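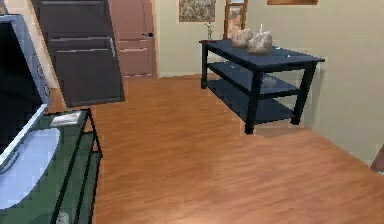 April
By a Barkari contributor

The house had no kettle, which I minded more than I should have, seeing as I couldn't have drunk anything in it. I had been in and out of that house every working day since the winter, and I knew it better than the flat I was paying rent on. I knew the dark blue table and the television on its glass stand. I knew that the floorboards went orange when the light caught them, and I knew there was a pink sort of door at the back that stayed shut, and that if you asked the scene file what was behind it the scene file said nothing at all.

We called the house Alvarado. It had come to us with a long number for a name, and one of the others at Fekex had typed Alvarado over the top one morning, for reasons that were lost by the time I joined, and after that it was Alvarado in the logs and Alvarado in the meetings and Alvarado when my mother rang to ask what I had been doing. "I've been in Alvarado again," I would tell her, and she would say it sounded lovely and was it warm there.

My job was the planner. It was called Nuleo, and it decided where the robot ought to put itself next, given what the perception side said was in front of it. I had not written the first version, only inherited it, the way you might inherit an aunt's dog, along with all its habits and a few notes about what it wouldn't eat. It was a good planner. It went round table legs beautifully. It gave the glass stand a wide berth, wider than it needed, and I had never had the heart to turn that setting down.

What it wouldn't do was come in from the bathroom.

I should say that it would do it sometimes. We ran 500 starts a night from the washbasin side, each one nudged a little left or right, and the errand was always the same: go through to the big room, stop at the blue table, and wait. Most nights more than half of them got there. The rest rolled up to the doorway and stopped, and stayed stopped until the clock ran out and the log wrote "goal not reached" in its flat little way. There was no collision and no warning. It simply stood there like a person who has been invited to a party and can hear that everyone inside already knows each other.

I felt for it, if you want the truth. I had moved to Barkari for the job and I had done a fair amount of standing in doorways myself.

For a week I blamed the doorposts. I made the robot thinner, on paper, and then I made the doorway wider, and then I put them both back and felt ashamed. I blamed the shelves by the door. I blamed the controller, which belonged to the desk opposite, and the desk opposite was very decent about it and lent me a biscuit and a script for plotting wheel speeds, and the wheel speeds were perfect. The wheels had been told to stop and they had stopped. The planner had told them to. So it came back to me and my inherited dog.
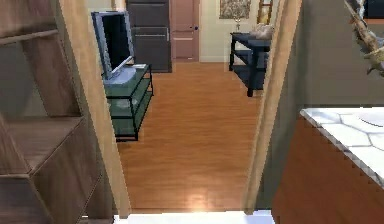

It was gone 9 in the evening when I finally did what I ought to have done at the start, and sat down to look at what the robot had been told about the floor. You can do that with Nuleo, though it's slow. You pick a moment and it gives you back the map it was holding just then, all the places it thought it could stand in green and all the places it thought it couldn't in red, and you can lay that over the view from the camera and step through at whatever pace you can bear.

The big room was green from the doorway to the back wall. The blue table was a neat red block and the glass stand was a slightly bigger red block than it should have been, bless it. And straight across the threshold, post to post, ran a thin red line as tidy as if it had been ruled.

I looked at that line for a good long while. Then I looked at the floor underneath it, which was white there, a very bright white, with the warm boards starting just past it. And I thought, oh, you poor thing, you think it's an edge.

The perception side had been taught on a great many floors, and somewhere among those floors there had been stairs, and the tops of some of the stairs had been given a pale strip so that people wouldn't fall down them. Our model had learned that lesson rather well. When the strip came out a touch less bright, as it did from some of the starting places, the model let it go as floor. When it was glaring, the model wasn't sure, and it passed the doubt along as a number, and Nuleo took the number and did what it had been built to do with doubts. The depth reading said flat as a plate, all the way across. But somebody before me had set things up so that either one of them could call a drop and the other couldn't argue.

I could see why, too. You would want it that way on a real landing.

It took me until nearly midnight to write something I liked. I didn't want to switch the caution off, and I certainly didn't want to put in a special rule for Alvarado, although I'll admit that I typed one out and looked at it. In the end I let the depth have a say. If the picture said edge and the depth said flat, the robot was to slow right down, creep up, and look again from closer before it made up its mind. It came to 4 lines once I had taken out all the ones where I was being clever, and a comment that ran on a bit, which the desk opposite later asked me to shorten.

Then I wrote a test with a real staircase in it, a horrid steep one from another house, and ran that first. The robot crept up, looked again, and backed away. I ran it until I stopped holding my breath, and only after that did I go back to the washbasin.

I meant to set the night's runs going and catch the last bus. But I wanted to see one. So I picked a start from the bad pile, the worst of them, set well over to the left, and let it play on the big screen with my coat on and my bag on my knees.

It came past the basin. It slowed at the doorway, and the red line was there, as it always was, and I said something encouraging, out loud, to an office with its lights off. It crept. The line went orange, and then it thinned in the middle and broke up into little dashes, and then there was only floor, and it went in over the boards quite steadily, past the television, and drew up at the blue table and waited as it had been asked to.

I set off the full 3000, every start we had saved since the winter, and walked home, the bus having gone. It was mild out and the bakery by the bridge already had its lights on. I thought I might ring my mother in the morning and tell her, yes, it was warm there -- and then I remembered I had left the staircase test switched to verbose, and it would be filling up the disk all night, and I stood under a street lamp for a bit working out whether I minded enough to go back.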